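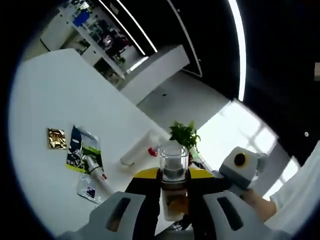 According to Quiambao, a table gets tidied once and after that it's only being moved around. The remark was made from the doorway, with a coat already on, and then the elevator came. I've had it in my head since lunch, so it goes at the top of this entry and the rest of you can argue with it in the margin.

Notebook, shared table, April. Start 10:43.

Nav: Home / Notebooks / Table / Search / Log out

What we're trying to settle: how to lay out the white table so that things can be found, picked up and put back by somebody who wasn't there when they were put down. The Doltari people want a written layout by the end of the month. I offered to write it, mostly to stop the meeting.

State of things at the start

The usual population. Snack bag in navy, green and yellow. Little gold foil packet that slides if you breathe near it. A white tube lying across the snack bag. White bottle with the red cap, on its side, as ever. I stand it up, I turn away, it is on its side again. I've stopped taking it personally.

One clear wrapper with a small navy label. I had this down as trash. Two colleagues, separately, told me it is an item. It has a label, so I suppose it has a case. It stays, and gets a line on the sheet like everybody else.

The glass tumbler has something amber in it. I'm not writing down what, because the last time I wrote down what was in a glass here I was corrected by three people with three answers. Rule for glasses, old rule, restated: upright, near the middle, nothing leaning on them. If you lift one, lift it straight up and know where it's going before you start.

Plant is fine. The plant is the best-behaved thing we have.

First try, by size

Tall at the back, flat at the front, like a school photo. Looked great for 11 minutes. Then somebody needed the thing at the back, reached over everything, and took the foil packet along on a sleeve. We found it on the floor. The gray floor is not a helpful color for finding things on, though gold is at least a considerate color to lose.

Second try, by kind

Food together, bathroom things together, plant by itself. This went better until we reached the items that won't say what they are. Small clear packet, dark thing inside: food? Put it with the food. Moved it. Put it back. Skillstead's handout says to "sort by use," and whoever wrote that has never owned a drawer.

Note to self: the green-and-black snack package says 4in1 on it. Four what, in one what? Left it face up so that others may also be bothered.

Third try, by how annoying it is to pick up

My favorite, and so probably wrong. Flat packets get the open space in front, where there's room to come at them from either side. Bottles stand close together behind. Pump bottle goes beside the tall white tube; the little red squares on the two of them match, which pleases me more than it should. The tall white box goes behind both, where it can be seen and is not in anyone's way. Plant off to the right. Red container beside the plant, and I am aware that the leaves get in the way of it. Moving the plant exposes the container and leaves the plant with no place to be. I tried it three ways and went back to the leaves.

Moved this one to the round table to see if it held up without corners. Corners turn out to be doing a lot of work. On a square table you can say "top left" and be understood; on a round one you say "sort of over there" and point with your elbow. 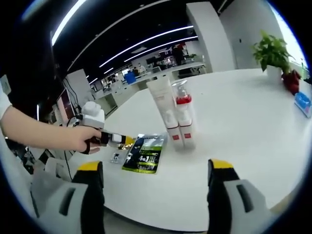
Left to do

- Write the layout up without the phrase "sort of over there."
- Decide about the red container. Leaves or no leaves.
- Ask Minska if we can have a second tray. Last request went in 30 days ago and is presumably lying on its side somewhere.
- Leave a gap between bottles of one finger's width. Whose finger: open question.
- Try a full put-back from memory, 10 items, different person from the one who set it up.
- Wrapper: item. Settled. Please stop throwing it out.

Stopped at 4 p.m. Bottle was standing when I left.

Recent entries
Shelf labels, second attempt
Things found under the cabinet
Which tape, and why not that one
Minska tray request (open)
Notes on folding, abandoned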